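A mala que foi a Skaltport sem mim

Eu já tinha perdido guarda-chuva, perdi um dente de leite dentro de um sanduíche, perdi até um emprego por chegar na hora certa no endereço errado. Mala, nunca. Então quando a esteira deu a décima volta vazia e a moça do balcão me olhou com aquela cara de quem vai dar notícia a parente, eu ainda sorri.

– Sua mala foi para Skaltport – ela disse.

– E onde fica Skaltport?

Ela virou o monitor para mim. Era um pontinho na beira de um mar cinzento, tão para cima no mapa que ela precisou rolar a tela duas vezes. Eu tinha comprado passagem para Rana, que fica no sul, tem praia, sol e uma sorveteria na esquina da pensão. Era agosto, eu tinha juntado dinheiro o ano inteiro, e estava ali de calça de moletom, com uma bolsa de mão contendo um livro, um carregador e meia barra de chocolate.

Preenchi o formulário. Pedia a cor da mala (verde), o peso (não sei, pesada) e "objetos de valor sentimental". Nessa linha eu travei. Tinha gente atrás de mim na fila, suspirando, e eu ali pensando se as sandálias contavam. Acabei escrevendo "um vestido", e a moça carimbou sem ler.

O vestido era da minha avó. Quer dizer, tinha sido uma cortina da minha avó, depois uma toalha de mesa, depois minha mãe cortou e costurou e virou vestido, e eu levava para toda viagem e nunca usava em nenhuma. Ficava grande nos ombros. Mas eu gostava de pendurar no armário do quarto alugado, no primeiro dia, e aí parecia que eu tinha chegado.

A companhia me deu um vale de 25 para "itens de primeira necessidade", que só valia numa loja chamada Clerus, no próprio aeroporto. A Clerus vendia perfume e chaveiro. Comprei uma escova de dentes que vinha dentro de um golfinho de plástico e fui para o ponto do ônibus 455, que demorou quarenta minutos e tinha um cachorro no banco da frente, sentado feito gente.

Na pensão, a dona me ouviu contar tudo em pé, com um pano de prato no ombro. Não disse "coitada". Abriu um baú no corredor e foi jogando coisa no meu braço: duas saias, uma blusa de listras, um maiô que devia ter conhecido três gerações de hóspedes.

– Isso aqui tudo é de quem esqueceu – explicou. – Em 20 anos, dá para vestir um time.

Eu quis recusar, por educação. Depois lembrei do moletom e do calor que fazia e aceitei, claro que aceitei! Passei a primeira tarde na praia vestida de desconhecidas. A blusa de listras tinha um ingresso de teatro no bolso, desbotado, fileira 15. Fiquei um tempão inventando quem tinha sido, se tinha gostado da peça, se foi sozinha.

No terceiro dia ligaram do aeroporto. A mala tinha saído de Skaltport, mas parou numa conexão e agora estava num lugar chamado Flilent. Perguntei se Flilent era perto. O rapaz respondeu "mais perto do que Skaltport", com uma sinceridade que me desarmou, e eu desejei bom trabalho a ele e voltei para o meu sorvete de figo.

Comecei a gostar da mala viajando, sabe? De noite eu contava para a dona da pensão por onde ela andava. Inventamos que ela tinha visto baleia em Skaltport e pegado um namorado em Flilent, uma mochila azul, meio velha, muito educada. A dona ria com a mão na boca. Na véspera da minha volta, ela me ensinou a dobrar roupa do jeito dela, com tudo bem estendido na mesa antes da primeira dobra, puxando os cantos, sem pressa. Dobramos o baú inteiro, quase até meia-noite, e eu devolvi cada peça menos a blusa.

– Leva – ela disse. – Essa já é sua.
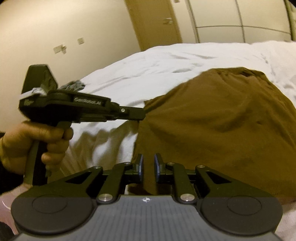

O pano estendido sobre a cama.

A mala chegou na minha casa nove dias depois de mim. O entregador deixou na portaria com três etiquetas penduradas na alça e um arranhão novo na lateral, comprido, que eu passei o dedo duas vezes. Cheirava a porão de navio, embora só tivesse andado de avião, que eu saiba. Abri no meio da sala. As sandálias estavam lá, o protetor solar tinha vazado num pé de meia e o vestido estava no fundo, amassadíssimo.

Abri espaço na mesa da cozinha, estendi, puxei os cantos. Depois desisti de dobrar e vesti. Continuava grande nos ombros. Pus a blusa de listras por cima, aberta, como casaquinho, com o ingresso ainda no bolso, e desci para comprar pão.

O porteiro perguntou se eu estava indo viajar. Eu disse que tinha acabado de chegar.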